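Gistcombe Wedding and Portrait Guild
Minutes of the October meeting, upstairs at the library, 7:15 p.m.
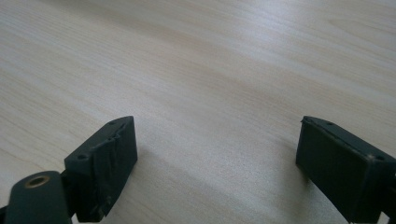

Does a couple have to sign a release before a member posts their engagement photos online?
Under the Guild's rules, a signed release is needed before anything goes on the Guild page, and what members put on their own accounts is between them and the couple.

That question came up before the chair had finished saying good evening, so it is recorded first. The chair then called the meeting to order.

Minutes of the previous meeting
Approved, with one correction. The word "veil" in item four should have read "venue." The sentence about the veil seating 70 has been fixed.

Shared photos and who gets the credit
Harish Rana reported on the engagement set he shot at the old grain dock, which was picked up by several wedding pages over the summer. Two of them cropped out his name. A third credited the groom. He wrote to all three and got one reply, a heart.

Discussion was long. One side felt that a bigger watermark was the answer. The other side had seen Harish's last watermark, which ran across the bride's forehead. It was agreed that members will put their name in the caption and again in the first comment, and will send the Guild a link so that complaints can go out under one letterhead. We do not have a letterhead. See Action items.

Outfits and outfit changes
A member asked for guidance on couples who want many looks in one session. Her last booking was for two hours and came with five changes of clothes, one of them involving a cape. By her reckoning 40 minutes went to buttons.

Suggested wording for contracts was read aloud: "The session includes two outfits. Further outfits are welcome and are charged by the half hour." An amendment to strike "are welcome" failed. The wording was adopted as a recommendation only, as several members said they would never dare.

There was a side conversation about family clothing, especially pieces lent by grandparents. Members were reminded to ask the couple beforehand how a garment is supposed to be worn and who should help with it. One of us once tied a sash the wrong way for an entire gallery, and the aunts noticed before the gallery had finished loading.

Online gallery service
We have been on Arkik for two years. The price is going up again, and the new layout puts the download button somewhere that couples' parents can't find it. Those parents then telephone. Dellura was put forward as a replacement - it costs less and has a slideshow with piano music that cannot, as far as anyone could tell, be turned off. The room listened to a sample of it for longer than was needed.

Motion to stay with Arkik through the spring and look again. Carried, 13 in favor. The member who proposed Dellura asked that her disappointment be minuted, and it has been.

Spring showcase
The Tyagi Ballroom has offered us the side hall at last year's rate, provided we take down our own tape this time. Accepted with thanks and some embarrassment.

Each member may hang two prints. Last year's limit was also two, and those who hung a "triptych" know who they are. Prints must be of couples who have agreed in writing to be looked at by strangers eating cheese. Sunset silhouettes will be grouped on one wall, as they will be the majority.

Action items
Harish to draft a letterhead and a standard complaint letter, civil in tone. Chair to confirm the side hall and ask about a ladder. Secretary to circulate the outfit wording and the release form, again.

Any other business
A member wished to know if anyone had found a gray lens cap. Three were produced, none of them his.

Adjourned at 9:05 p.m. Next meeting same room, use the side stairs.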